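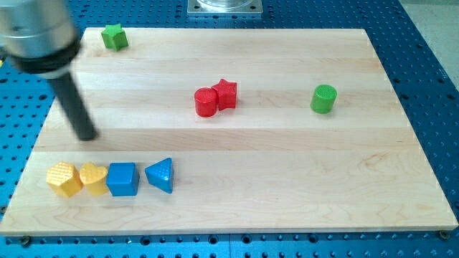
Rilau block set on the maple board. Textured pieces, mixed shapes and colors.

Rilau Blocks
README for the shapes, print files and photo set

Last edited October 30, 2021 by Tímea Csonka

What this is

Small plastic blocks for sorting, lining up, pushing around. Plus photos of them on the board in lots of layouts. Two things in one folder, sorry, they grew up together. The print files are in /shapes, the photos are in /layouts, the notes are wherever I left them (mostly /notes).

If you only want to print a set, read Shapes and Printing and skip the rest.

Shapes

star - five points, short prism
cylinder - round, flat top
hexagon - six sided prism
heart - two lobes, one point, you know what a heart looks like
cube - plain cube

Colors are red, green, blue, yellow. Any shape can be any color, color is just whatever filament you load. Names in the layout files go color first, then shape, underscore between: green_star, red_cylinder, yellow_heart. All lower case. Younes had a batch with the shape first, those are fixed now, but if you have an old copy you will get errors from the list script.

The knurl

All sides and the top carry the fine diamond texture. It is in the mesh, not a slicer setting, so don't turn on fuzzy skin on top of it. Smooth versions are in /shapes/old and we don't use them anymore. They showed glare in the photos and two smooth cubes were hard to tell apart from one long block when they touched.

Hatem asked for a coarser knurl. Tried it in July, looked like a cheese grater. Dropped.

Printing

Flat side down, no supports, no brim unless your bed is cold. 20 percent infill is plenty. Hearts go point toward the back of the bed or the seam lands right in the notch. Stars: slow the outer wall down, the tips curl.

Clean off the first layer lip with a knife. If you don't, the block rocks when it stands on the board, and then someone emails me.

The board

Maple butcher block, long strips, seams running the long way. Do not oil it. Catalina oiled the first one and the yellow looked orange in every shot after, so those were pulled. Wipe with a dry cloth. Pencil marks come off with an eraser, tape residue does not come off with anything we've tried.

Any pale wood board should do if you are making your own layouts. Dark wood eats the blue blocks.

Layouts

2,028 layouts in the main folder, 3,495 photos total. Some layouts have one photo, some have several, depends on the day. The first 2 folders are test layouts and aren't in the totals.

Kinds of layout:

row - blocks lined up, touching or nearly
pair - two blocks side by side
loner - one block well away from everything else
mixed - any of the above at once, this is most of them

Touching means touching. If you can see wood between them from above it isn't touching, even if it's a hair. Italo labeled the early ones more generously and I have been going back through. Not done. Check the "recheck" column in layouts.csv before you trust a row label.

Left and right are always as you look at the photo. Front is the edge nearest the bottom. A row counts as a row if it is near enough straight, we don't measure it.

Known problems

- Red and yellow filament came from Praller and changed shade partway through. Fine by eye, not fine if you are matching exact color values.
- Hexagons seen flat on can get labeled as cubes. Found a bunch, fixed those, there will be more.
- Motion blur in places. Blocks themselves are nearly always sharp.
- Light is from the ceiling plus whatever the window was doing. No color card. I know.
- layouts.csv has a trailing comma on the header line. Pandas makes an empty column, just drop it.
- Spelling of "cylinder" in the older notes, no comment.

Not in here

Stacks. Blocks lying on their side on purpose. More than one board. Numbers or letters on the blocks. Hatem has a stacking set started under the name Pondum, ask him, it is a seperate folder and has its own labels.

Use

Print them, change them, sell them at a craft fair, whatever. For the photos please keep this file with them and say Rilau somewhere. If you crop or recolor, say so too.

Credits

Shapes by Hatem Younis. Knurl by Tímea Csonka. Layouts by Catalina Quiroga, Italo Pace and Younes El-Sayed. Labels by everybody, mistakes in labels to Tímea.

To do

finish touching recheck
triangle?? people keep asking
move /shapes/old out before the next zip
reprint teh green cylinders with the chipped rims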